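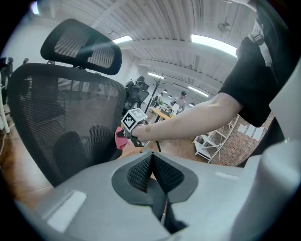

*Chair cleaning, main workroom, September. Pink cloth held near the back of a mesh-backed chair.*

**Room upkeep, progress to date**
Prepared for Niva by Boris Milošević

Spent so far: 1705 of the upkeep grant. The seating line was set at 1000, and I still doubt it was the right place to put that much money.

Sisomell recommended wiping every chair back with a cloth and their spray, 30 minutes per chair. Borislav Đorđević has kept to the method. My objection is the mesh. A cloth passes over the surface, and whatever sits down in the weave may well stay there. The padded headrests are a different matter and I have no complaint about wiping those. We have no before-and-after comparison for either, so I can't tell you the chairs are cleaner in any way that would hold up. Sisomell's summary calls the results "excellent" and doesn't say how they were judged.

The wood floor and the white metal shelving by the brick wall are on the same plan. Neither has been started.

Drulico quoted 167 for a vacuum with a brush head. I would rather buy that than a second order of spray, and I have asked Eze to hold the order until you reply.

Decisions needed from Niva:

- approve or refuse the vacuum
- say whether the coat rack and tables count as furniture under the grant, as the wording can be read both ways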